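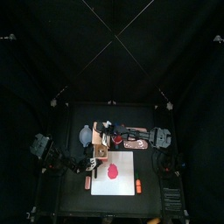 Blackout lining: frequently asked questions

Applies to the Skivel lining range as supplied by Stuvside. Last revised March 19, 2022.

Which fabric should I choose?
Skivel is sold in two weights. The lighter one is meant for curtains that are drawn and opened daily. The heavier one is meant for fixed panels, loft hatches and windows that stay covered for weeks at a time. Both are woven polyester with a coated back.

How wide is the roll?
138 cm, measured between the selvedges. The selvedge itself is not coated and lets light through, so allow for trimming it or turning it under.

Does it block all light?
The cloth does, within the limits of a normal room. Most complaints of light leakage concern the edges, the heading tape or the stitching. A row of needle holes in a coated fabric will show as a line of bright points against direct sun. Keep seams to the sides where possible, and use the longest stitch the seam will bear.

Which side faces the window?
The coated side. It has a slight drag when rubbed with a dry finger; the uncoated side feels like ordinary cotton lining. Under poor light the two are hard to tell apart in black, so mark the back with chalk before cutting.

How much overlap do I need?
For curtains, extend the lining past the window opening on both sides and above it. For panels fixed with hook-and-loop tape, 3 cm on every edge is enough if the wall is flat. Uneven plaster needs more.

Can it be washed?
The lighter weight can be washed by hand at 30 degrees and hung to dry. The heavier weight should be wiped with a damp cloth only. Neither should be tumble dried, dry cleaned or left folded while wet – the coating will stick to itself and may lift when pulled apart.

Can I iron it?
On the uncoated side, cool iron, no steam. Creases from the roll usually drop out after a few days of hanging.

Why does my black fabric look grey in places?
Dust and lint. Black shows both more than any other shade in the range. A lint roller removes most of it. If the grey marks are shiny, the cloth has been pressed too hot and the mark is permanent.

Is it fire retardant?
The standard cloth is not treated. A treated version, Godero, is available to order in black and white. Washing reduces the treatment, so Godero should be wiped clean only.

Do you sell offcuts?
Yes, in bags of mixed lengths. Colour can be chosen but weight cannot.

What does a sample set cost?
The set contains both weights and costs 49 pence including postage. Samples from before October 2021 show the old coating and should not be used for matching.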